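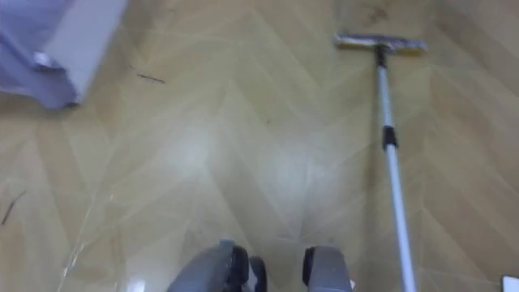 Heft 21, S. 32

## 3.2 Lage und Siedlungsentwicklung

Das Quartier Tovaslow liegt zwischen dem Höhenzug Cludodwood im Norden und dem alten Hafenbecken im Süden. Die ersten Parzellen wurden entlang der Aitkenstraße vergeben, die bis heute die Hauptverbindung zur Innenstadt bildet. Kinnear und Strachan beschreiben die Bebauung als kleinteilig, mit Werkstätten im Erdgeschoss und Wohnungen darüber. Nach der Schließung der Seilerei Pirkedis standen viele dieser Werkstätten leer; ein Teil wurde später zu Wohnraum umgebaut.

Für die vorliegende Untersuchung wurden 760 Haushalte angeschrieben, von denen fast 80 an der Befragung teilnahmen. Die Erhebung fand im November statt. Erfasst wurden Wohndauer, Mietverhältnis und Bodenbelag der Haupträume, Letzteres als Hilfsgröße für den Stand der Modernisierung.

*Abb. 4: Heller Boden in Holzoptik, im Fischgrätmuster verlegt.*

Die Antworten aus den hafennahen Straßen weichen bei der Wohndauer deutlich von denen am Hang ab. Sie werden in Abschnitt 3.3 getrennt ausgewertet.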